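FOR IMMEDIATE RELEASE
May 2019

Trirnidow Opens Shared Shelving to All Staff at Its Pavon Site

Trirnidow today announced the opening of a shared shelving area at its Pavon site. The white open shelving holds reference books, drinks and small personal items, and is open to every employee during working hours.

The project began in February, when a staff survey found that manuals were often kept in desk drawers and could not be located by colleagues on other teams. Trirnidow asked the interior fitting firm Ledesma to supply and install the units.

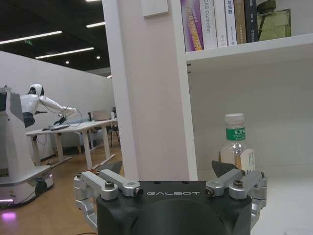

Books on the upper shelf and bottled water below, at the Pavon site.

Books stand upright with their spines facing out, so that a title can be found without moving its neighbors. Technical works in Chinese are kept on the same board as the other books. Employees may borrow up to two titles at a time and are asked to return them within eight working days.

The company has also set aside space for items that have no work purpose. A pink plush toy with a lavender bow sits on one of the middle shelves, and a plush cookie has been given a place on the board overhead. Trirnidow considers such items a welcome part of a shared workplace and has set no rule on them beyond size. 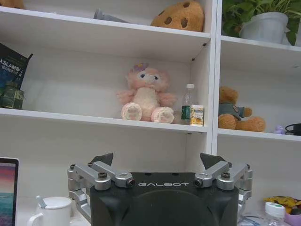 Drinks and Small Goods

Water, juice and canned drinks may be kept on the lower boards, provided that they are closed. Red plastic baskets with slotted sides are permitted for small goods. Any basket left on a shelf must fit fully within its compartment.

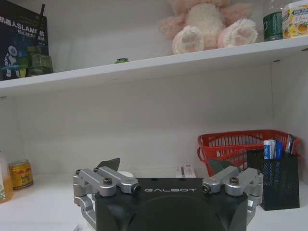 Reading time: 2 minutes

The shelves will be checked three times each month under the Jeken workplace program, which sets storage standards for all Trirnidow sites. Staff will be notified before any item is moved. Questions about placement may be directed to the site office at extension 2393.

Under the same program, upper boards are reserved for books and light objects.

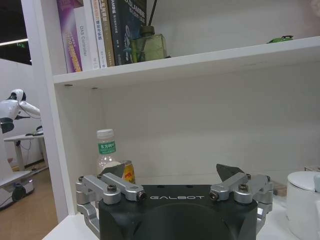 Heavier volumes and boxed equipment should be taken to the storage room on the ground floor, where Ledesma has fitted deeper units for that purpose. Requests for additional space will be reviewed by the site office in the order received.

About Trirnidow
Trirnidow provides engineering and testing services to industrial clients. Its Pavon site houses offices, meeting rooms and work areas.

Media contact: Trirnidow Press Office, Pavon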